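Let the Club Do Laundry

Our robotics club has 23 members this year, and for most of the fall they have been folding clothes. Some parents are unhappy about it. I coach the club, and I think the parents are wrong.

The complaint goes like this. Other schools build machines that throw balls and climb ramps. Those teams have a pit area, a banner and a bracket. Our students take a gripper home, fold a sweater with it, and come back with a recording. At the August meeting one father asked me if his daughter was learning engineering or chores. It was a fair question and I gave him a short answer at the time. This is the longer one.

I coached the ball-throwing kind of team for years. We spent more than 2,000 dollars a season, most of it on parts. Two or three students did the driving and the programming. The others painted things, carried things and cheered. By spring the robot could do one job on one floor under one set of lights, and then we took it apart.

The folding project came from Merja Hyvönen, who teaches physics here and got tired of seeing the same students stand at the back. Her plan was to have every member record folds by hand, in their own homes, using a gripper tool. The recordings go into a shared set, and the older students use it to train a small arm we call Molletti. Everybody's work ends up in the same place. If your folds are sloppy, the arm learns sloppy.

The students have handed in 368 folds so far. I have watched most of them. You learn a lot from a bad one. A sleeve gets pinched too close to the cuff and the whole thing twists. A hem slides on a smooth sheet and grips on a rough one. Demetrio Llorente, a junior, threw out his first 11 recordings because he had started each one with the garment in a different position and couldn't compare them. No one told him to do that. He wrote a one-page procedure afterward, and the rest of the club uses it now. Flat, face up, sleeves straight out, hem toward you, then begin.

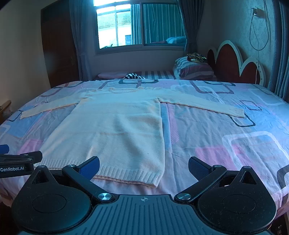 What the parents are asking for

I don't think they want ball throwing in particular. They want something to watch on a Saturday, and I understand that. A tournament gives you a score and a drive home to talk about it. A folder of sweater recordings doesn't.

So we are entering one event this year, the household task meet at Londenholm. Teams get a pile of clothes they haven't seen before and a table they haven't used. I expect us to finish somewhere in the middle. The arm is slow and it still has trouble with anything thick. Parents are welcome to come, and there are bleachers.

I won't go back to the old format, though. Under the old one I could name the students who understood the robot, and it was a short list. Now I can ask any member why a fold failed and get a real answer, sometimes a longer one than I wanted. The costs are lower too. We put the savings into a second gripper so the waiting list for taking one home is shorter.

The father from August has since let his daughter use his good sweaters. He has not said he agrees with me.

Comments (4)

karton_dad
My son did his folds on the kitchen floor and the dog got into half of them. Are those still in the set?

R. Robles
I was on the old team and I was one of the painters. I would have liked this better. I do think you undersell the driving, it was hard and we practiced a lot.

momof3inthevalley
Still think they should build something. Folding is fine for a month, not a year.

karton_dad
Never mind, he says they were left out.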